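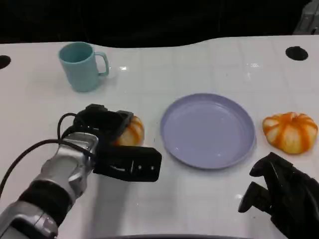 Melahat Bilgin wrote to me after my last column to say that I had been unfair to people who own too little and to people who own too much, and that I ought to pick one. Her point was that a smaller kitchen had made her happier, that she now eats from the same few dishes every day, and that I should try it before sneering again.

I did try it. I have tried it three times, in three apartments, and each time I ended up buying back a colander. So let me be clear about what I doubt. I don't doubt that Melahat likes her kitchen. I doubt the business that has grown up around telling the rest of us that we would like it too.

The pitch goes like this. You have too many things. The things are making you tired. Get rid of them and you will feel light, and then, once you feel light, you will want a few better things to put in the space. It is the last step that makes me reach for my wallet to check that it is still there. Clearing out is free. A trash bag costs pennies. Yet somehow every program for owning less arrives with a store attached.

Take Ornalen, which sells what it calls a starter set for the pared-down home. It has 22 pieces. I'm not sure what a person who has just emptied her cabinets is starting, or why she needs 22 pieces to do it, but the set includes a jar for holding other utensils from the set. Wisoteo goes further and offers a monthly plan. You pay, they send a reminder to throw something out, and every so often a parcel comes to the door. A friend of mine stayed on it for a year. She gave away her waffle iron, which worked, and received a linen bag, which she has never found a use for.

The defenders of all this like to cite surveys. The one I keep running into was put out by a storage company called Cindale, and it found that 76 percent of people feel stressed by clutter. They asked 4,000 customers. Of a storage company. I would expect a plumber's customers to have strong feelings about leaks. What I can't find anywhere in the report is whether the same people felt any better a year later, and you would think that was the thing to ask. It would be cheap to ask, too, as they have everyone's email.

There's also the matter of who can afford to own little. If you throw out the big stockpot and find in November that you need a big stockpot, you either have the money for another one or you don't. My mother kept margarine tubs. She kept string. The magazines would say she had a scarcity mindset, and they'd be right, because there was scarcity. An empty shelf looks calm in a house where the rest can be delivered by dinner time. In a house where it can't, it looks like an empty shelf.

And I've come to distrust the moral tone. Somewhere along the way a tidy counter stopped being a matter of taste and became proof of a tidy mind. I have known some very muddled people with clean counters. I have also known a man who ran a repair shop, Gentile it was called, out of a room so packed that you had to turn sideways to get in, and he could put his hand on any screw you wanted in less time than it took to describe it. He's retired now and the place sells candles.

Some of what the declutterers say is fair. I own 12 mugs and I live alone. Half of them came from jobs I disliked. There is a drawer by the stove I can't open all the way, and every few weeks I fight with it and lose, and I suppose a wiser man would take out the potato masher. Sorting through a closet on a rainy afternoon can be a pleasure, too, though I notice that most of the pleasure is in finding things I'd forgotten I had.

But that's housekeeping. People have been doing it forever without a plan, a parcel or a 22-piece set. If you want to clear the drawer, clear the drawer. If someone tells you it will change your life, ask what they're selling, and then ask how many pieces come in the box.

Melahat, I'm glad about your dishes. I am keeping the mugs – all of them, even the ones from the insurance office – and I'd like to hear from you again next year, when I will want to know whether you still have only the few, and whether you ever bought a colander.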